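About Us

Hi, and welcome to Omside! We're a small film club and screening room in the town of Trurnel, and if you've ever walked out of a movie and needed to talk about it for two hours on the sidewalk, you're going to fit in fine.

I started Omside with a secondhand projector and a stack of discs that had taken over my hallway closet. The first night we showed a Hungarian drama with almost no dialogue, and four people came. One of them fell asleep (she's still a member, and she still falls asleep). I kept going anyway, mostly because the other three wanted to know what was on next.

These days we have 20 seats in the old Goicoechea building, up the stairs and past the tile shop. The library downstairs holds 1249 titles on disc and tape - yes, tape - and members can borrow up to 4 at a time. Please rewind.
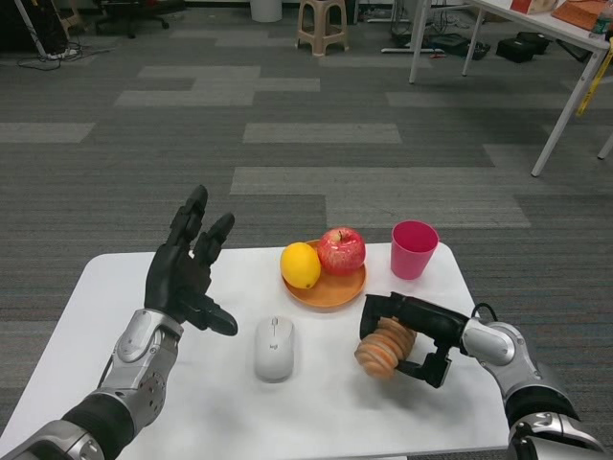 A ring-stacking toy in the gripper, over the white table.

What do we show? Slow stuff, strange stuff, melodramas, silent comedies, a lot of black and white. I have a soft spot for first features, the ones where the director clearly had no money and tried everything at once. Members pick every other program, so I've sat through more submarine movies than I ever planned to, and I've come around on a few of them.

Then there's Jerkel, our little printed magazine. We run 1000 copies of each issue and leave them in coffee shops, waiting rooms and anywhere else that lets us. It's reviews, long arguments about endings, and a letters page that gets pretty heated. If you'd like to write for it, send me something short about a movie you can't shake. No film school needed - I didn't go either!

We took the summer slow this year, and the new season opens in August 2024 with a run of road movies. Doors open half an hour before the show, popcorn is free, and we do a chat afterward for anyone who wants to stay. You don't need to be a member to come, but members get first pick of the seats, and the two by the radiator go fast.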